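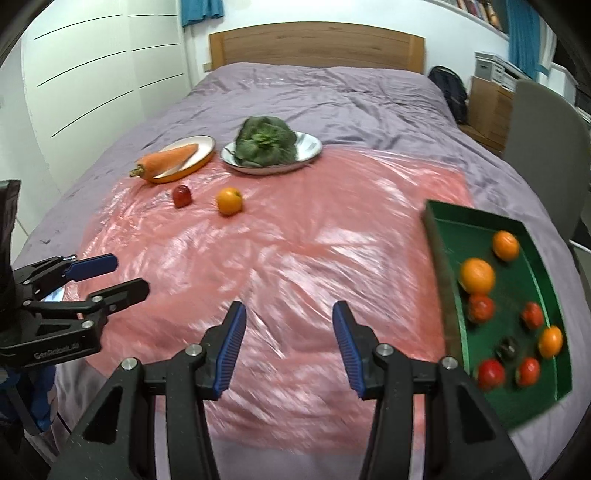
*Bedroom layout, Hurgate open day: sheet, dishes, loose fruit and the green tray.*

**Visit report: Hurgate open day, Cleltport**
12 January 2026

Hurgate opened its residential rooms to registered visitors for one morning. Places were capped at 42, in groups of 14. The walk through took 155 minutes including the break. These notes cover the bedroom in most detail, followed by the storage talk and the Platex table in the foyer.

## Bedroom

The bedroom is furnished as an ordinary lived-in room. Fixed items noted were the light wooden headboard, a white wardrobe with tall doors, a bookshelf and teal curtains. Bedding is a lavender-grey duvet, left wrinkled under the layout.

Produce was set out on the bed on a translucent pink plastic sheet. The sheet does not reach the full width of the duvet, and strips of bedding are exposed at the sides and front. The green tray sat partly on the sheet and partly on the duvet. For a repeat of the layout at home I would use a wider sheet and pull it taut before placing anything. Creases in glossy plastic throw a lot of glare, and small items are harder to pick out against it.

A mattress is a compliant surface. Plates tilt when weight is put down nearby, and round fruit will roll toward any low point. A tray with raised sides deals with most of this. Flat dishes are adequate for a head of leafy greens, which stays where it is put. The carrot is longer than suits its plate, and its leaf end sat over the rim.
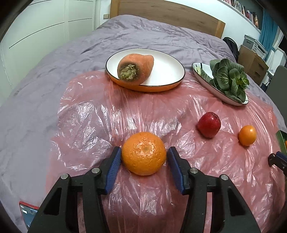

*Carrot and leafy greens in their dishes, with citrus and a red apple directly on the sheet.*

Some pieces were placed straight on the plastic with no dish. Spacing was generous and each could be lifted without disturbing its neighbour. The gap matters more on a bed than on a bench.

The tray held the densest group: oranges, small red fruit and one very dark fruit near the middle. The dark one reads clearly against the green. I would have kept the citrus in the tray and the smaller fruit in a bowl, but that is a preference and the session leader did not share it. Gold characters are printed on the tray base, with smaller romanized lettering next to them.
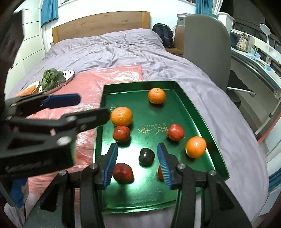

Questions from our group were mostly about household sorting. The advice given was to group by handling first and by storage second: firm items, soft items, leaf. Leaf goes back to the fridge first. Citrus can wait.

## Storage talk

The talk was given by Kabbaj, who supply shelving to the site. Content was basic. Two points worth keeping:

- Shelf depth should be set by the largest dish in regular use, with 2 cm clearance at the back.
- Open shelves near a window need a curtain that closes fully.

No price list was available. Kabbaj expect to issue one in October.

## Platex table

Platex had sheet samples in several weights. The heaviest lay flatter than the others when unfolded on the table and would be my choice for use over bedding. The lightest creased as soon as it was handled. Cut lengths can be ordered through the Hurgate office.

## Access and facilities

Parking at Cleltport is on the street and was full by mid-morning. The bedroom is at the end of a narrow hall, and groups had to wait for the previous one to clear. Tea was served in the foyer. Registration for the next open day is by the same form.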